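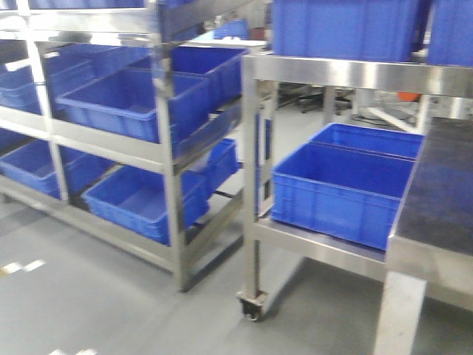

Blue bins on the steel racking

About us

Korkow is a mail-order supplier of spare parts for household sewing machines. We sell bobbins, belts, foot pedals, needle plates, presser feet, lamps and the small screws that roll under the sofa. Most of our customers mend and sew at home. The rest are repair shops, schools and a few theatre wardrobes.

The business began as a market stall in Grelbridge selling haberdashery and second-hand machines. People kept coming back to ask for parts, so the stall gave over more and more of its table to them, and in the end the fabric and buttons went. We moved indoors when the market hall closed for repairs and have stayed on the same street ever since.

What we stock

We list 3,112 parts at present. They cover domestic machines from the hand-crank models up to the mechanical zigzag machines still in use in many homes. We do not stock circuit boards or parts for computerised embroidery machines. If you have one of those, a dealer for the make will serve you better.

Some parts are no longer made by anyone. For these we buy up old shop stock and strip machines that are past repair. Used parts are cleaned, checked against a gauge and sold as used, with the price set lower to match. In 2 cases, the Clirnenine tension spring and the Rizk bobbin case, demand was high enough for us to have new ones made to the old pattern.

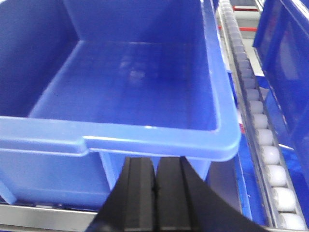

Ordering

You can order through the website, by post or by telephone. Orders placed before 2 pm go out the same working day. Small parts travel by letter post and heavier items such as motors go by courier. We send abroad, but please ask first if you want a motor or a full pedal.

If you don't know the part number, send us the model number of your machine and a photo of the old part next to a ruler. The model number is often on a small plate near the handwheel or under the bed. We answer these enquiries in the order they come in — usually within a day, longer in the weeks before Christmas.

Unused parts can be returned within 124 days. We picked a long period on purpose, as plenty of people buy the part in spring and get round to the job in autumn.

Manuals and help

We keep copies of 200 instruction booklets and threading charts. A printed copy costs the price of the paper and the stamp.
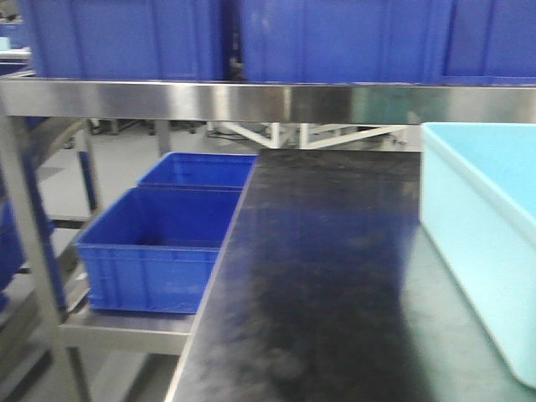
Booklets we don't hold can sometimes be found through other collectors, and we will pass on a request if you'd like us to. We are always glad to borrow a manual for copying and will send it back by recorded post.

The trade counter is open every Friday from 10 am to 4 pm. Bring the old part with you if you can. We don't repair machines ourselves, but there is a list of repairers by the till.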